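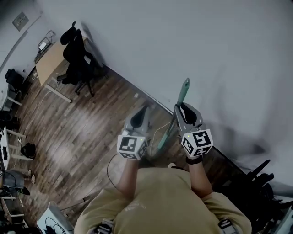

**How often does the floor get done?**

Twice a week, Mondays and Thursdays, before 8 if whoever's on can manage it. Dry first, then damp. More in April when the pollen gets in.

# Upstairs room, as it stands

14 January 2021

Quick page for the Vodance people and anyone at Jorkotton who keeps asking what we did with the upstairs. Short version: walls are white, floor's down, desks are in, cables are everywhere. Long version underneath, typed between other things so excuse the spelling.

First one up top is the wall side, from high up. Desk with the light tan top and white metal legs, black high-back chair next to it. Teal-green handle, the long one, in the gripper.

Some notes before the next picture, most of these came in by email and I'm only answering them once.

**Floor.** Came from Stillia, same order as the baseboard. I wanted a lighter brown, lost that vote, and I've come around on it. Hides scuffs fine. Does not hide dust. Chair casters are OK on it so far but no dragging the tables please, lift them, two people. We have a few spare planks in the downstairs closet behind the paint, don't let anyone throw those out.

**Baseboard.** White, thin. Marks if you so much as look at it with a shoe on. Damp cloth, little bit of dish soap. Not the scrubby side.

**Walls.** Two coats. Should of been three by the door, will get to it. Leftover paint is in the closet and there's enough for touch ups and not a lot more. No tape on the walls. No hooks either unless you ask first.

**Desks and tables.** They don't match and they're not going to. The budget was 300 for everything with legs, so it's what we had plus what Bachmann was clearing out. The wood-topped ones are nicer to sit at, the white ones wipe down easier. Take your pick. If a leg wobbles it's the foot on the bottom, turn it, don't fold paper under it.

**Bags.** On the floor for now, yes. We're getting a rack. Until then keep them by the wall and out of the middle, same goes for coats.

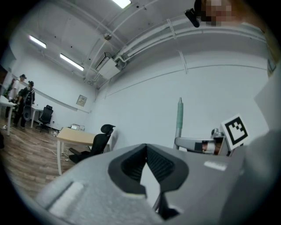
*Across the room: the A/C, the light wood table with its chair tucked in, two people over on the left.*

More or less the whole room in that one. Pipes run across the ceiling to the A/C and down along the wall. We talked about boxing them in and got a quote of 200 and left them alone. Painting them white was free. Well, free-ish.

Lights are fluorescent and they'll stay fluorescent till the tubes go. Bright. Good for finding a dropped screw, bad for a headache. Couple of folks have asked for desk lamps, fine by me, bring your own.

Floor cables: known about. White ones go nicely with the walls and not at all with the floor, what can I say. Proper covers are on the Jorkotton order, no date yet. Pick your feet up. And please don't roll a chair over them, that goes double for the big black chairs.

Still to do, no particular order:

- cable covers (see above)
- third coat by the door
- rack for bags and coats
- find out who has the other key to the closet
- new filter for the A/C, old one was gray fuzz edge to edge when I pulled it
- a real trash can, not the cardboard box
- decide on shelves. Long wall or short wall. I say short

A/C remote lives on the windowsill on the landing. It goes back there. Last person out turns it off at the remote, not at the breaker, it takes forever to come back if you do it at the breaker.

Cleaning stuff is on the bottom shelf in the closet: broom, flat mop, the bucket with the cracked handle, cloths. Blue cloths for tables, anything else for the floor. When the spray runs out write it on the sheet on the inside of the door, don't just put the empty back (I found 2 last week).

Oh and somebody asked about sound. It echos. Big white walls and a hard floor, so it would. A rug would fix half of it but then the chairs won't roll, and I'd sooner have the chairs roll. Stillia sells a stick-on panel thing in white, I have a sample on my desk if you want to come and poke it.

More pictures once the covers are down and the rack's up. If you have some already send them over, big files are fine, and tell me which end of the room it is.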